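Home & Kitchen | Notes from the Bench
5 min read

The spring onion that wouldn't quit

Hello again from the kitchen end of the house, where it's been raining since Sunday and I've had far too much time to think about vegetables. 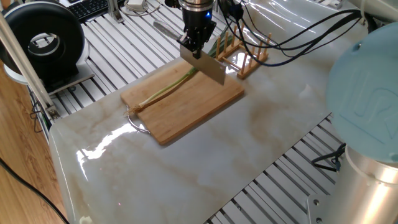
Regrowing the ends

A few of you wrote in after the last newsletter asking whether the glass-of-water trick really works with spring onions (or green onions, or shallots if you grew up where I did and your mum called them that, which caused no end of trouble when I moved interstate). Yes! It does work, up to a point. I've been at it for three years now and I've got opinions.

Keep the white end with the roots still on, a good thumb's length of it. I used to be stingy and leave only a stub, and the stubs went to slime nearly every time. Stand them in a narrow glass with just enough water to cover the roots and put them on the windowsill. Change the water every day. I know everybody says every few days, but everybody's kitchen must smell different to mine.

You'll get green shoots within the week, and they're lovely, mild little things, perfect over eggs. The second cut is fine too. By the third they've gone thin and papery and taste of pretty much nothing, and that's when mine go into dirt.

Moving them to a pot

My neighbour Fitriani Teoh got me onto this part. She had an old polystyrene box from the fruit shop with holes poked in the bottom, sitting beside her back step, and it was absolutely bristling with onions all winter. I was so jealous I went home and pulled a dead petunia out of its pot that same afternoon.

Any old potting mix will do. Push the roots in until the white part is mostly buried, water them well, and leave them be for a fortnight. They sulk at first and the outer leaves go yellow, so just pull those off. I had 16 in one pot at my greediest and they were too squashed, so now I stick to five and they get properly fat. Feed them with whatever you feed the tomatoes. Snails adore them, by the way, and I haven't solved that one. I go out with a torch after dinner in my dressing gown and fling the snails over towards the compost, and I suspect they simply walk back.

If one sends up a flower, let it! The stalk goes tough but the bees are mad for it, and you can save the seed once the head dries off. I've got a jar of it in the cupboard from last September that I keep meaning to sow.

What I do with the glut

Mostly pancakes, the flaky flat kind with heaps of onion rolled up inside. Haziq Khoo sent me his method (thank you, Haziq) and the bit I'd been missing was letting the dough rest a full half hour before rolling. Mine used to spring back like a rubber band and I'd end up swearing at it.

The rest I chop and freeze on a tray before tipping it into a tub, so it doesn't set into one green brick. Frozen onion goes limp in a salad, but it's perfectly good in fried rice or soup.

Next time I want to talk about ginger, as I've got a knob on the bench that's sprouted and I'm told it can go straight in a pot. If you've grown it somewhere frosty, write and tell me how you kept it alive.

Last updated: September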